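Home & Style | Features

The capsule wardrobe has a counting problem

Every May, as the winter coats go up into the loft, someone tells me I own too many clothes. This year it was Seraina Hubmann, who runs wardrobe workshops above a shoe shop in Brisden and charges £24 for an evening. You bring a notebook, she brings the tea, and by nine o'clock you are meant to have worked out which parts of your life you can get dressed for with far less than you have.

I went along prepared to be won over. I have a rail that sags in the middle and a drawer I close with my knee. But I came home with the feeling I always get after this sort of evening, that I'd been sold a diet.

The capsule wardrobe is an old idea that gets a fresh coat of paint every few years. You keep a small set of plain clothes that all go together, and you stop buying the rest. In return you are promised money, time and a calmer morning. The money part ought to be easy to check, yet hardly anyone selling the idea seems keen to check it.

Take Palura, a label that has built its whole name on the promise of fewer things. Its "complete season" set is on sale for £1599. You could buy a great many ordinary jumpers for that, wear them until the elbows went, and still have enough left for a week at the seaside. When I put this to Emil Brunner, who looks after the Palura shop in Ildale, he told me I was thinking about it the wrong way. "It's the last wardrobe you'll need to buy," he said. The autumn set was already on a poster behind him.

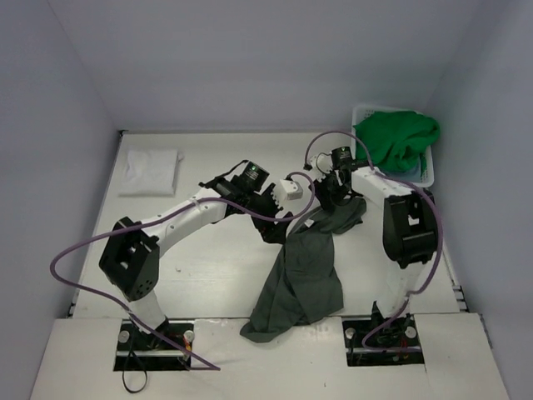
Colour is where I lose patience altogether. The rules nearly always tell you to pick a base shade and stick to it, and the base shade is nearly always one that looks like weather. Hubmann likes stone, slate and something she calls wet bark. The garment on the white table, a dark grey-green, would sail through any of her workshops, and I can see why: it would sit happily next to black, navy or cream and never start an argument. I own four things in very nearly that shade. I bought them on sensible advice, and I reach for the orange cardigan anyway.

Da-eun Bang would say that this is the point. She altered clothes for a living before she began teaching mending at the Ildale library, and she has seen the inside of more wardrobes than most of us. In her view people don't wear what goes with everything. They wear what fits, what they can wash without worry and what somebody once said something nice about. "I've taken in plenty of good plain trousers," she told me. "The owner is always very pleased with them, and then I see her in town in the same old dress."

That matches my own experience, though I'm wary of leaning on it too hard. Mending has its own preachers, and a darning class won't save you much if you spend the evening buying wool.

There is a fairer case for owning less, and I heard it from Sigrun Ljungberg, who moved house 3 times in as many years and got rid of something at each end. She has no system and has never been to a workshop. She just grew tired of carrying boxes up stairs. Her clothes now fit on one short rail, and they don't match in the least: a ski jumper, two loud shirts, a velvet jacket she wears to the dentist. She spent nothing getting there.

Compare that with the usual route. Uldis Ramanauskas did a full clear-out last year with the help of a Zürcher planner, a ring-bound book with tick boxes and a little pocket for fabric swatches. He followed it to the letter. He gave away his bright things, kept the quiet ones, and found he had gaps, because the planner has a page for gaps. He filled them. By Christmas he had bought back two of the things he'd given away, one of them from the very charity shop he had left it in.

He was good-humoured about it - more than I'd have been. He still thinks the planner was worth having, and says he finds his socks more quickly.

I don't doubt the socks. What I doubt is that a person who likes clothes can be argued out of it by a list, or that a person who doesn't like them ever needed one. The workshops are full of the first kind. At Hubmann's there was a woman beside me in a marvellous yellow coat, writing down "stone" and underlining it. I hope she's lost the notebook.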